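Clarkside library branch is moving into the old Hastdale feed store

January 6, 2024
By Faith Simiyu
4 min read
Print | E-mail

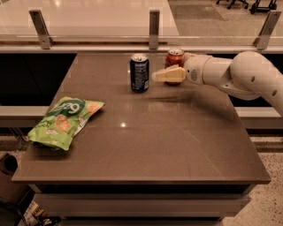
Clarkside is finally getting a bigger library branch, and it's going into the old Hastdale feed store on Kioko Street, which I know a lot of you have been hoping for (and a few of you have been dreading, judging by my inbox). The town council voted for the lease Thursday-style, meaning late, long and with a lot of coat rustling, and I stayed to the end so you didn't have to. It passed with one no vote. I got home starving, and a couple of cans and a green snack bag on a tabletop would have counted as a full dinner by then, but I wanted to get my notes typed up while I could still read them.

So, the basics. The current branch is the little storefront next to the post office, and if you've ever tried to get a stroller past the large-print shelf you know the problem. The feed store has been shut since the Hastdale family sold off the last of the stock. The town will lease it for ten years, with an option to buy partway through. Work inside is supposed to start in April, and the branch would move over once the inspectors are happy. I asked for an opening date and got a very polite smile.

Shahla Hassanpour, the branch manager, did most of the talking from the library side, and she was great. She brought floor plans taped to a piece of foam board and kept having to hold up one corner. The children's section goes up front by the big windows. The public computers go along the north wall, where the seed bins used to be. There'll be a meeting room with its own outside door, so groups can use it in the evening after the desk closes.

"Right now if the knitters are in, the homework kids are out," Hassanpour told the council. "I've been scheduling people around one table for years, and I'd really love to stop."

The new space also means the branch can stop storing books in the basement at town hall. I had no idea how many were down there! Hassanpour said it's 1670, most of them local history and older fiction, and right now if you want one somebody has to walk over with a key. Those will all go out on open shelves. She said the local history books get asked for more than you'd think, mostly by people working on their family trees, and mostly on days when the person with the key is at lunch.

The part that got people to the microphone was parking. The feed store lot is gravel and it floods at the low end, as anybody who ever loaded up a truck there in spring can tell you. The plan is to regrade it and pave the half closest to the building. Two neighbors on the back side wanted to know where the water would go once it stopped sitting in the lot, and I thought that was a fair question. The answer was a drain tied into the ditch along the county road, with drawings still to come. They didn't look thrilled, but they did get a promise that they'd see the drawings before the paving goes out for bids.

The other worry was the bus. The current branch is right on the route and the feed store is a good walk past the last stop. One woman who rides in every week with her grandson asked whether the stop could move, and the council said it would write to the transit office. I'll be calling to check that the letter went out. She told me afterward she'd walk if she had to, but she wasn't going to pretend she'd like it in February.

Now for the no vote. It came from the council member for the east side, who said he likes the building fine and doesn't like the lease. He'd rather buy now than pay rent and decide later. He asked for the repair costs on the roof to be spelled out in writing, and that got added before the vote. The owner covers the roof and the outside walls, and the town covers everything inside, including heat. I'm glad he asked, because the first version of the lease was pretty fuzzy on who'd pay if the roof leaked on the books.

There was a petition, too. It had over 800 signatures asking for longer hours at the new place, and it came in a shoebox, which the clerk accepted with a straight face. No decision on hours yet. That's tied up with staffing, and staffing waits for the regular budget talks. Hassanpour said she'd like to be open two evenings a week to begin with and see who comes.

A few smaller things I scribbled down. The old painted Hastdale sign on the side wall is staying, and there was actual applause for that. The loading dock turns into the book return, with a ramp. Zikar, the outfit that did the shelving at the middle school, has offered to measure the space at no charge, though the shelving itself will still go out for bids like everything else. And the storefront by the post office goes back to its landlord once the branch clears out.

If you want to see the floor plans for yourself, they're up at the current branch on the wall behind the desk, foam board and all. Comment cards are in a basket beside them. The council will go through the cards before work starts, and I'm told pencil is fine.

Print | E-mail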